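Rule 12

The rule sheet at Skornel had been taped inside the cell door for as long as Ines had worked there. Rule 12 said that a person must watch the first 4 picks after any change to the program, standing outside the line, with a hand near the stop.

Edvin Ljungberg wanted it rewritten before July.

"Four is nothing," he said. "The Varix trial did 2,000 picks and the trouble started at 90. You would have been back at your desk with your coffee by then."

"What was the trouble?"

"A cable. It had crept a little on every turn of the wrist. Then it caught."

Ines wrote "cable" in the margin of her copy. She had been given the job of going through the sheet because she was new enough to still read it. The others knew it by heart, or said they did. Rule 3 was about clamps and should have come before rule 2. Rule 7 mentioned a key that had gone missing when the firm was still called Granström.

"So how many should it be?" she asked.

"I don't want a number. I want it to say what you look at. Hoses, ties, fittings, the bin. If you only say watch, people watch the blocks. Everyone likes to see whether it gets the block."

She thought that was fair. She had done the same thing that morning.

They argued for a while about the word "must". Edvin said a rule with "should" in it was a wish. Ines said a rule with eleven things to check was a wish as well, and they settled on five. The stop stayed first. She typed it up at the bench and read it aloud, and he asked her to take out "carefully".

"Why?"

"Take it out. Then come and try it."

She printed the sheet, peeled the old one off the door and found the paint underneath was a lighter green. The new page went up a bit crooked. Edvin took his place at the line and put his hand near the stop. Ines stood beside him with the list and started at the top, the cables first, while the arm went down for a block.

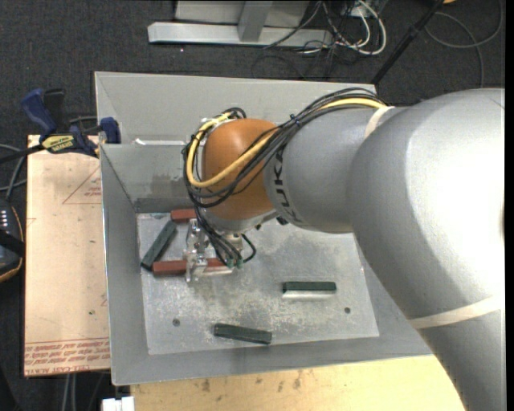
Marit, reading the new sheet over their shoulders, said she would sign it if somebody fixed rule 7 too, and asked who was meant to be watching when Edvin went to lunch.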